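Ticket 700 - handheld gripper pair, fingers not closing square
Opened by: Ama Lamptey
Assigned: Ye-seo Ma
Site: Grodasska, bedroom setup
Status: open, waiting on parts
Date: 8th January

Problem as reported

Pair used for the cloth folding task. Right unit loses thin fabric at the fingertips. Thick stuff OK. Left unit fine. Operator says it got worse over the last few sessions, no drop or knock reported. Firmware is Prokesent 9 on both, same as the other pairs so probaly not that.

Checked so far

- power cycle, both units. no change
- recalibrated open/close from the Maeng tool. Right one passes, then drifts again
- swapped left and right hands. Fault follows the unit, so it's not the operator
- label on the housing reads 0157, please log against that number and not the pair name, we've mixed them up before
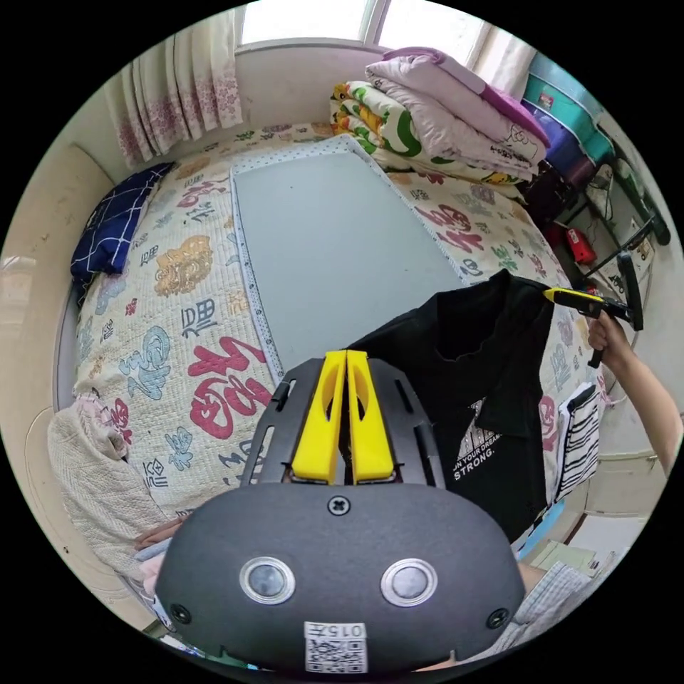 Finger and bracket check

Did this before touching calibration again. Power off, fingers closed by hand, look down the gap. Right unit has a sliver of light near the tips, left has none. Slotted bracket had play in it - moved a hair with thumb pressure. Snugged it down, gap smaller but still there. Didnt force it. Finger pads look shiny to me, could be wear, could be lint baked on. Wiped with a dry cloth only, pls no alcohol on these.

Retest after snugging: thin cotton 54 good grabs out of 96. Left unit on the same cloth, same bed, had no misses worth writing down. So bracket is part of it but not all.
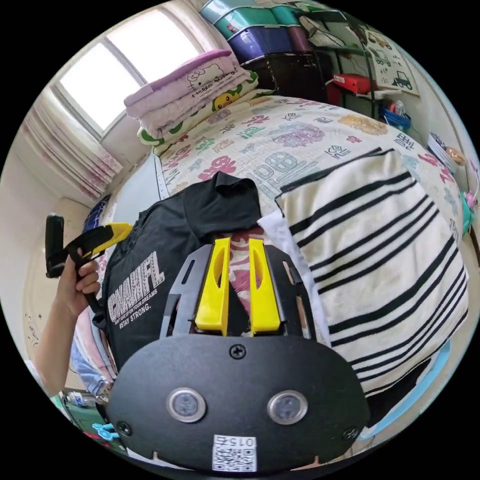 Cloth choice matters for the retest, so keep it the same each time or the numbers are useless. Start with a single layer near an edge, go in flat, close, lift a hand's height, hold, let go. The black T-shirt with the STAY STRONG print is the kind of thing to use for thin, and the folded towel with the black stripes for thick. Bunched collar is too easy, gives you a grab every time even with bad fingers, so pick a flat bit. Keep the bedspread out of the jaws too, a pinch of that counts as a miss.

Next steps

1. New finger set from Womine, requested. No ship date yet.
2. Fit fingers, tighten bracket with the unit closed, not open. Check gap before powering on.
3. Run calibration once. If it drifts again go straight to the encoder cable, dont keep recalibrating.
4. Repeat thin cloth test, same count, post result in here.

Comment - Ye-seo Ma

Parts request seen. Do you still have the old bracket screws or did they get swapped in the last service? If swapped they may be a touch long and bottoming out before they clamp. Would explain the play.

Comment - Ama Lamptey

Not sure, will pull one and measure it. Leaving the right unit off the schedule till then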